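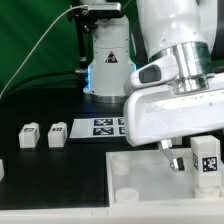 Why does my sourdough starter log lose its feeding times when I sync Bruvlow between two phones?

The two phones are set to different time zones, and Bruvlow keeps whichever entry looks newer. Set both phones to automatic time, open the log on each one, then tap Rebuild under History. Your entries come back in the right order.

Ticket: Feeding history out of order, some entries missing
Opened by: Yamila Alarcón
Handled by: Murali Kurian
Status: Solved

Yamila, 9:14 am
Hi team! First off, I love this app. My rye starter has never been happier, and I've got 600 feedings logged, which my sister thinks is ridiculous. The trouble is that my husband and I both feed the starter now, him on his phone and me on mine, and since we turned on sync the history has gone strange. Yesterday's evening feeding shows up before the morning one. A few are gone completely, including the one where I switched to whole wheat (I really wanted to keep my notes on that!).

Murali, 9:52 am
Hi Yamila, 600 feedings is wonderful, please give the rye our regards. Could you tell me three things:
App version on each phone
Whether either phone has its clock set by hand
Whether the missing entries show up if you turn off the "Mine only" filter

Yamila, 10:20 am
Both phones say 38. Filter is off on mine. It was on for his, so he got a couple back right away, hooray! But the whole wheat one is still missing on both. I'll check the clocks at lunch.

Murali, 10:31 am
Great, that's a couple down. Please don't delete or re-enter anything yet. A missing entry is usually still stored on the phone where it was typed, and re-entering it makes a second copy we'd have to clean up.

Yamila, 12:47 pm
Found something! His phone is set by hand and it's still on the time zone from our trip to see his parents in March. So it runs 2 hours ahead of mine.

Murali, 1:05 pm
That'll do it, nice catch! When two entries for the same jar land close together, sync keeps the later stamp and hides the other. His feedings were all stamped ahead, so his won every time. Steps, in this order:
1. Set his phone to automatic date and time.
2. Close Bruvlow on both phones and open it again.
3. On your phone, go to History, then Rebuild. Keep the app open until the bar reaches the end.
4. Do the same on his.

Yamila, 1:40 pm
Mine went through. His stopped at 80 percent and stayed there.

Murali, 1:48 pm
Is his phone on low power mode? It pauses the rebuild. Plug it in and tap Rebuild again, it picks up where it left off.

Yamila, 2:16 pm
IT'S BACK! Whole wheat notes and all, even the bit about the smell of green apples. Everything is in order on both phones. Thank you so much, I'm baking tonight to celebrate.

Murali, 2:22 pm
Hooray! I've passed this to Sowmya Unnithan on the sync side and asked for a warning when two phones disagree on the time. Closing the ticket, but reply any time and it will reopen.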